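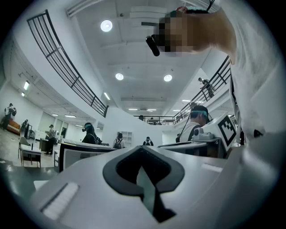
Vistside Mending Nights: progress report to the Garkora Fund

Last updated: September

Hi Shoshana,

You asked for a report that was shorter than the last one and had fewer sock stories in it. I'll do my best on the first part!

The big news is that we finally moved. The old room was lovely, but the light was terrible and people were threading black needles with black thread at eight in the evening and swearing at me. The new place is on the Ullitz side of the bridge, right by the bus stop, with big windows and a sink that drains. The rent is a little higher than what I put in the application (I wrote to you in the spring about moving some of the travel money over, and thanks for saying yes so fast). We ran 10 evening sessions in this reporting period, all of them on the plan we agreed to except one, which went to a Saturday when the heating was being fixed.

People come for all sorts of repairs. Zippers are still the number one request, winter coats most of all, and I've learned that if I put out a sign that says "zippers tonight" the line goes out the door and everybody else goes home annoyed. So now zippers get their own corner. Kyrylo runs it. He's patient in a way I am not, and he makes people do the second half of the job themselves, so they go home knowing how. A few have come back to show somebody else, which was the whole idea in the application, and I was so happy the first time I saw it that I burned the rice for the break.
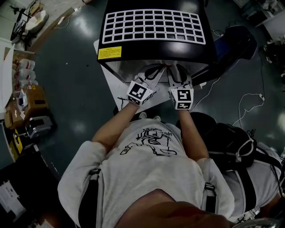

Darning has been slower going. I had pictured a room full of people fixing sweaters, and what we got was a lot of people who own one good sweater and are scared to touch it. Yuzuki suggested we start them on old dish towels, and that helped a lot. You cut a hole on purpose, you weave it shut, you mess it up, you try again. After a couple of towels the sweater doesn't look so scary. She also wrote a one-page handout with drawings, and it has been translated into Ukrainian by Yevdokiia, who fixed a mistake in step three while she was at it. I'll send you both versions with the receipts.

Now the money. We bought four secondhand sewing machines with the equipment line. Two of them sew beautifully and I would marry either one. The other two needed new belts and a proper cleaning, and one still eats thread on anything heavier than a bedsheet. Byun gave us a good price on the parts, so we're under budget there even with the repairs. What's left in that line I'd like to spend on better scissors. Ours have been used on cardboard by persons unknown and they chew more than they cut. If you need a formal request for that, tell me which form, I couldn't find it on the portal.

Where we're over is thread. I really did not understand how much thread people use! I priced it as if everyone would take a little and put the spool back. Next period I'll buy the big cones in white, black, navy and gray and keep the pretty colors in a drawer.

T-shirts deserve a paragraph of their own. They were not in the plan at all. People kept bringing in favorite ones with printed fronts or backs, with tiny holes near the hem or a neckline gone wavy, and jersey is a pain to fix if all you have is a regular needle. We tried iron-on patches (fine until the third wash), then a soft knit patch on the inside with small hand stitches, and that one has held up. A print makes it harder, so we stay away from the inked part and work from the plain fabric next to it.

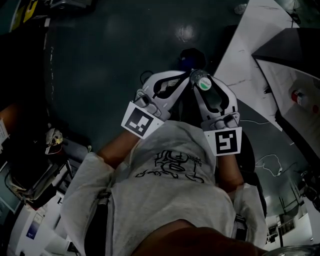 Light gray T-shirt with a black line drawing.

Things that didn't work: the kids' session. I still think it's a good idea, but I put it too late in the day and the little ones were done before we got to buttons. Severyn wants to try it again right after school with bigger needles and felt, and he has my blessing. The fabric swap also got out of hand. We ended up with three bags of curtains and I am now a person with curtains in my hallway.

Coming up, we'd like to do a coat month before it gets properly cold, with linings and pockets as well as zippers. Yuzuki is looking for somebody who can teach tailoring at a level above ours, and if you know anyone through your other grants, please pass along a name. The spending sheet is in the shared folder, second tab. Ignore the first tab, it's my grocery list and I can't work out how to delete it.

Come by some evening if you're in Vistside. Bring a coat.

This site uses cookies to remember your settings. Accept | Decline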